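**Gray marks inside glazed bowls: scratches or metal?**

**Fathima Gazi**

I have a mixed set of glazed ceramic bowls, bought secondhand in Fultside. Several have developed thin gray lines on the inside. They don't come off with dish soap, a sponge, or a night in the dishwasher. A fingernail doesn't catch on them. Flatware is ordinary stainless steel. Is the glaze worn out, and are the bowls still fit for food? I'd also like to know if the same thing is happening to my tabletop, which is matte and shows every mark.

---

**Dalen**

Baking soda. Works on mine.

---

**Chaminda Wanigasekara**

If a fingernail doesn't catch, the lines are most likely metal transfer. Glaze is harder than most stainless flatware, so the spoon loses material and the bowl picks it up. Detergent won't dissolve it. You need a mild abrasive or a mild acid.

Procedure I use:

1. Wash and dry the bowl.
2. Mix an oxalic acid based powder cleanser with water to a thin paste. Read the label first and wear gloves.
3. Spread it over the marks and leave it for 6 minutes.
4. Rub with a damp soft cloth in small circles. No steel wool, no green scouring pads.
5. Rinse well, then wash with dish soap as usual.

Baking soda also works on light marks, but it takes more rubbing, up to 10 minutes on a bad one. If you must use sandpaper on an unglazed foot ring, 3000 grit wet is fine enough to smooth it. Keep it off the glaze.

Test on a small spot before treating any bowl with color or metallic trim. Decoration under the glaze is protected. Decoration on top of it can be rubbed off, and gold or silver bands will go first. To check, tilt the bowl under a lamp: overglaze color often has a different shine from the glaze next to it, and you can sometimes feel its edge.

Fine-lined patterns make marks hard to find, so work under a strong side light. Plain white areas show them soonest. 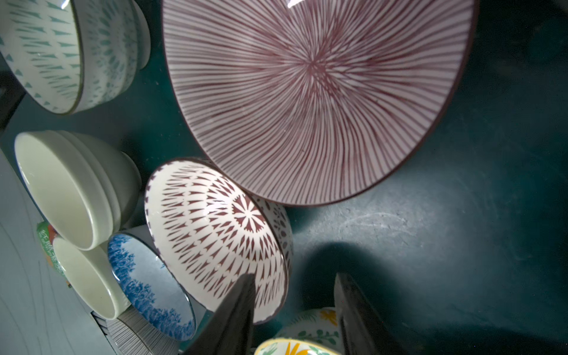
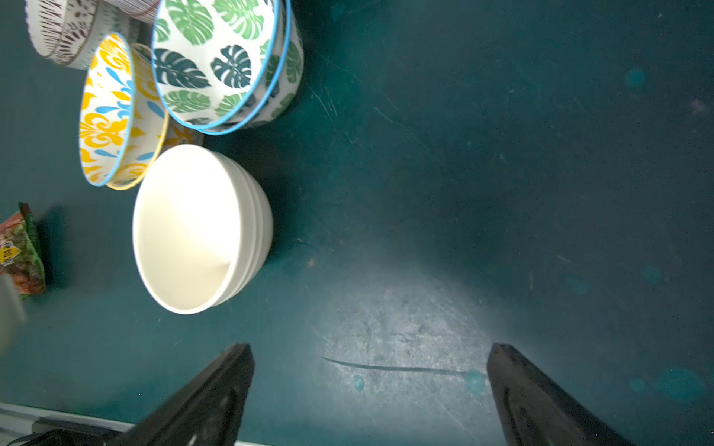 Does a crackled glaze need different treatment?

Use baking soda only, and keep the contact time short. Fine cracks can hold cleanser and are hard to rinse. If the cracks have turned brown or the bowl smells after washing, retire it from food use.

On the table: matte surfaces are a separate problem. Any abrasive will polish the spot you rub and leave a shiny patch, so don't use the powder there. Wipe with a damp microfiber cloth and a drop of dish soap, then dry. Real scratches stay. A rough foot ring is a common cause of them, so run a finger around the base of each bowl.

---

**Pareck**

Agree with most of the above. I'd add that stacking matters. I put a paper towel between bowls and the marks from foot rings stopped. White vinegar for 15 minutes did nothing on mine, so I would skip it. Knives are worse than spoons.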